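Section 3: Setting Up Your Watch Lists

Okay, so by now you've got Tromarard installed and you've signed in with the same email you use for Zereleo. If you haven't, go back to Section 2 and sort that out, because none of the buttons I'm going to mention will show up until the two accounts are linked. Get a drink too. The first sync takes a while when you follow a show as long as Cundonton.

I wrote this for people coming in cold or coming back after years away. I was the second kind. I dropped Cundonton in college, right when Hafstein Hospital burned down, and when I picked it up again half the cast was married to the other half. The catalog on Zereleo goes back 700 episodes and the default list throws them all at you in one long column. We're going to fix that.

3.1 Making your first list

1. Open Tromarard and go to My Shows.
2. Find Cundonton and tap the little arrow next to the title. Don't tap the title itself, which starts playing the last thing you had open (and marks it watched, grr).
3. Choose New List.
4. Give it a name you'll recognize in six months. I named my first one "stuff" and you can guess how useful that was.
5. Under Order, pick Air Date.
6. Tap Save and wait for the check mark.

Note: Air Date and Release Date are two separate choices in that menu. Release Date is when Zereleo put the episode up, and they put up a whole block of the hospital years before the wedding years. I watched a funeral before I'd met the guy in the coffin. Pick Air Date.

Caution: Before you touch anything else, go to Display and turn off Thumbnails and Episode Titles. The titles on this show are terrible about spoilers. There's one that's just the name of a character followed by the word "Returns," and it would have been the best cliffhanger of the winter if I hadn't read it while looking for the play button.

3.2 Splitting by storyline

You can stop at one list and be perfectly happy. I couldn't, though. Cundonton runs several stories at once and I wanted to be able to skip the vineyard one on a bad day (sorry, vineyard people, I've tried).

1. Open the list you just made and tap Copy. Do it twice, so you end up with three lists.
2. Rename them. Mine are Hospital, Family, and Vineyard.
3. In each one, tap Filter, then Characters, and check the people who belong to that story.
4. Set Match to Any. If you set it to All, you'll only get episodes where every single person you checked turns up, and on a soap that means weddings and trials.
5. Tap Apply, then go look at the list and make sure it isn't empty.

Note: Twins count as one character in the filter. Yes, even the evil one. I wrote to support about it and they were very nice and it's still like that.

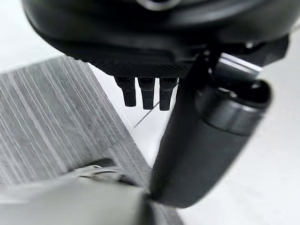 Your lists won't stay even for long, and that's fine. Each storyline moves at its own speed, and you'll binge one and ignore another without meaning to. If you switch the Progress screen to Columns, each list becomes a bar coming down from the top, and mine look a lot like the three small black prongs in the photo, with the left one shortest, the middle one a bit lower and the right one reaching down the farthest. Vineyard is my left one, obviously. Tap any bar and you land on the next episode you haven't seen in that story.

3.3 Crossover episodes

Every so often all the stories crash into each other, usually at a party. These episodes will show up in more than one of your lists, and this is where people get into trouble.

1. Go to Settings, then Lists, then Shared Episodes.
2. Turn on Hold Until Caught Up.
3. Go back to My Shows and pull down to refresh.

Now when you hit a crossover, Tromarard puts a small lock on it until your other lists reach the same date. You can still play it – hold your finger on the lock and pick Play Anyway – but you've been warned. The December masquerade is the one I'd really wait for. Somebody takes off a mask in the last scene, and if you've skipped the family story you'll be sitting there wondering why everyone's screaming.

Caution: Don't turn on Hold Until Caught Up before you've made your lists. It'll lock against the default list and you'll have 73 little padlocks to clear by hand. Ask me how I spent my evening.

3.4 Recasts

Soaps swap actors, and the filter doesn't always keep up. If a character vanishes from one of your lists partway through, try this:

1. Open the last episode where you saw them.
2. Tap Cast, then the character's name.
3. Look for Also Played By. If there's a second entry, check the box next to it.
4. Go back to your list and tap Apply again, even though it looks like it's already applied.

For what it's worth, give the second Dr. on the hospital story a fair chance. I hated him for weeks. Then came the elevator episode, and now I get cranky when he isn't in one.

3.5 If something looks wrong

List is empty: Match is probably set to All. See 3.2, step 4.

Episodes out of order: you're on Release Date. It happens after some updates, so check it now and then.

Everything marked watched: you tapped the title, didn't you? Go to History, select the show, and choose Undo Last.

Progress won't match between your phone and your TV: sign out of Zereleo on the TV, leave it signed out until the phone finishes syncing, and sign back in.

I checked all these menus in June 2026, and Tromarard does like to move things. If a button isn't where I said, try the three dots in the corner first. Section 4 covers sharing a list with a friend, including how to hide your ratings from them.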